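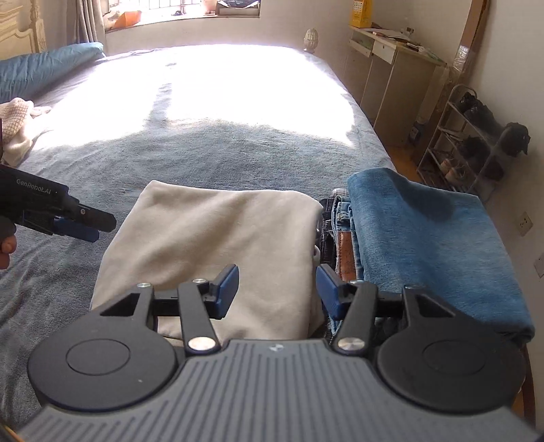 Pomthorpe bedroom, February. Cream fleece folded, jeans stack to its right.

Folding notes, continued from p. 236

Good session on the fleece! I've been going back and forth on how to fold it for weeks and I think I finally like one. The long side is 200 cm, so it's a lot of cloth to keep square on a soft bed, and the fuzzy bedspread grabs it every time you pull. Trick for today: lift and lay, no dragging. Four halvings, alternating directions, which makes 16 layers. I had been stopping at three and getting a big flat thing that flopped over the shelf edge in the Karimi closet.

Corners still come out rounded. I don't mind that on fleece. Pressing it hard with the flat of the hand does nothing much, it just puffs back up (love this fabric, terrible to measure). Thickness readings are going in the Arnonura sheet with a note that they depend on how long you wait.

The jeans are so much easier. Legs together, seat tucked in, thirds from the hem. The waistband with the brown leather patch makes a nice firm edge and you can find the pair again by the patch without unfolding anything. Plaid piece goes underneath, where the denim holds it flat. 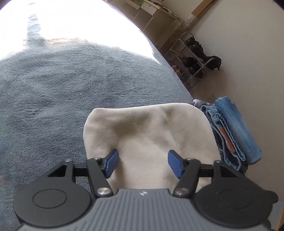 Cream piece with the crease through the middle, lighter jeans on top of the darker pair.

I want to work on that crease. My guess is the last fold went over a ridge in the bedspread. Next time smooth the plush first, then fold, and see if it goes away. Could also try the last fold as a loose roll, the way we did the Gromia throws, though those were thinner.

Light: strong sun on the far part of the bed and shadow across the rest. Cream on bright plush is hard to judge by eye, so I'd do the edge checks in the shaded part.

Still to do
- white knitted thing, left side of the bed, not folded yet. Knits get their own page, sleeves in first
- blue towel-like cloth: too soft to sit neatly on top of the jeans, give it its own spot
- repeat the fleece 2 more times with the same folds before changing anything
- papers on the white desk need sorting, separate job

Really pleased with the four halvings. Keep it.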